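Subject: Re: [mudthorpe-refurb] CPU swaps, the order of things
From: Chih-ming Shih
To: mudthorpe-refurb list

> I've got three of the office towers on my bench at home and I keep going
> back and forth on the order. Do you pull the power supply before you touch
> the processor, or leave it in? The sheet from last spring says out, but I
> swear I've watched people at the Saturday table leave it in. Also the
> sheet says to wipe the old paste with "the blue stuff" and I have no idea
> what the blue stuff is. And how much slack do you leave in the drive
> cables? Mine look like a bird's nest.
>
> Pat

Hi Pat and all,

The sheet is mine, so I'd better answer for it. I wrote it when we were mostly getting the small slim cases, where you couldn't get two fingers past the supply, and for those I'd still take it out. The full towers are a different animal and you can leave it where it is. I've been doing it that way since November and it saves me four screws and a lot of muttering.

The blue stuff was a bottle of cleaner that somebody left in the Mudthorpe cupboard with the label rubbed off. It's gone now. Use plain isopropyl, the strongest the drugstore has, and coffee filters instead of paper towels (paper towels shed, and then you're picking fluff out of the socket area with tweezers, ask me how I know). I'll fix the sheet this week.

So, my order for the towers, for whatever it's worth:

Unplug it, hold the power button in for a few seconds, then lay it down on its side with the removable panel up. Take the panel off and put it somewhere you won't step on it. I have stepped on two.

Look before you unplug anything. I take a phone picture of the cables, every time, even on a model I've done all month. The drive cables are the ones that get me. They loop around the cage and they always seem to have gone in by a route that makes no sense until you try a different one and the panel won't close.

Warm it up first if it'll boot. Ten minutes running and the old paste lets go. If it's a dead machine, twist the heatsink gently back and forth and wait. Do NOT yank it straight up! On the older sockets the chip can come along with the cooler, stuck to the bottom, and that's how you get bent pins.

Cooler off, then clean the top of the processor while it's still clamped in. This was the biggest change for me. I used to lift it out first and clean it in my hand, and I got paste on the edges, on my thumb, on my sleeve and once on the cat.

Then the lever. Press down, a little out to the side, and let it come up slowly under your finger. Swing the metal frame open, lift the chip straight up by its edges, and into a tray it goes. Not on the bench, please. We had one go missing at the Mahuika evening and it was found a good while later inside somebody's cuff.

Once the socket is open and empty, that's when I stop and have a proper look at it with a flashlight, from more than one side. If something's bent you want to find out before the new chip is sitting on it.

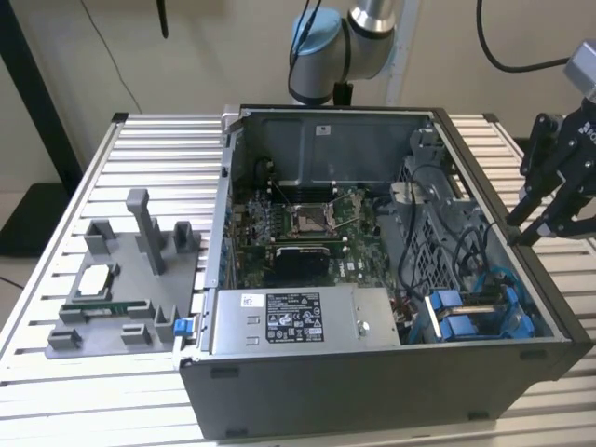

Ravi asks whether anybody else has trouble telling the notches on the chip from ordinary wear, because on the last batch he had to turn it around twice before he was sure, and he'd like the revised sheet to say something about the little triangle in the corner. Good idea, Ravi, it's going in. Triangle to triangle, and if it doesn't drop in under its own weight, lift it out and look again. No pushing. The lever does need a bit of muscle on the way down and it can creak something awful, and the first time you hear that you'll think you've killed it. You probably haven't.

On cable slack, Pat: I don't tidy much. If the loops stay clear of the fan blades and the panel goes on without a fight, I leave them as they were. I used to zip-tie everything very prettily and then the next person had to cut it all off to swap a drive — so now it's one loose velcro strap, or nothing.

While I'm on drives, those colored plastic clips on the bays are worth keeping even when the rest of a case is going to scrap. I've got a yogurt tub of them. They go brittle if you flex them cold, so bring the machine indoors for a while before you start squeezing.

Memory is easy, but do check that the latches have snapped back up on their own. If you have to close them by hand the stick probably isn't all the way in. I reseat the memory on every machine now, no matter what I opened it for.

Some housekeeping. The Filitow pads came in, a box of 100, and they're on the shelf over the sink. I still prefer paste for processors, so keep the pads for the odd jobs. The Petix screwdriver set is missing its smallest Phillips again. If it's in your pocket, no hard feelings, just drop it back. And the log says we've now sent out 329 machines, which I had to read over a second time!

Pat, if you want to bring one of your three along to the next session, we can do it together and you can tell me which bits of the sheet are nonsense. Bring the one with the worst bird's nest. I'll have the coffee filters.

Chih-ming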